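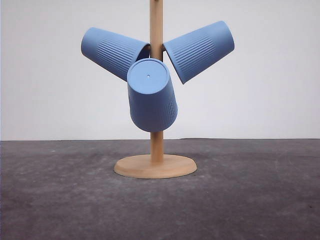 Quanto texto aguenta um monólogo antes de a plateia deixar de o seguir?
Menos do que os autores pensam: na nossa sala, a atenção começa a fugir por volta dos 40 versos sem mudança de ritmo.

Caderno da oficina de interpretação, 25 de junho de 2019

Segunda leitura corrida de Grellska. O guião continua com 86 páginas e continuo a achar que sobram várias, sobretudo no segundo ato. A Hidayah Simanjuntak defende que o monólogo da irmã tem de ficar inteiro. Leu-o bem, melhor do que na primeira leitura, mas ler bem sentada à mesa prova pouco. Quero vê-lo de pé, com deslocação, antes de mudar de opinião.

Exercício de respiração do método Trunasis: fizemos a sequência completa, duas vezes. O manual promete mais projeção sem esforço. Do fundo da sala não notei diferença nenhuma, e duas pessoas queixaram-se de tonturas. Pode ser falta de prática – ou pode ser um aquecimento vulgar com nome caro. Repetir mais umas sessões e depois decidir se fica.

Sotaques: parar já com isto. Metade do elenco faz um, a outra metade não faz nenhum, e o pai muda de região a meio da cena do porto. Proposta: voz própria para todos, sem exceções.

A Sembiring quer gravar o ensaio geral para mostrar a programadores. Não me convence. Uma gravação de câmara parada mata a cena do silêncio, que já é frágil ao vivo. Pedir condições por escrito.

O Sindport tem 2000 lugares, segundo quem o aluga. Para esta peça é um disparate, os sussurros do terceiro ato não passam da quinta fila. Ver se a sala pequena está livre.

Por fazer: cortar as pp. 51 a 54 (versão provisória, não distribuir), marcar a entrada do pai, devolver o metrónomo.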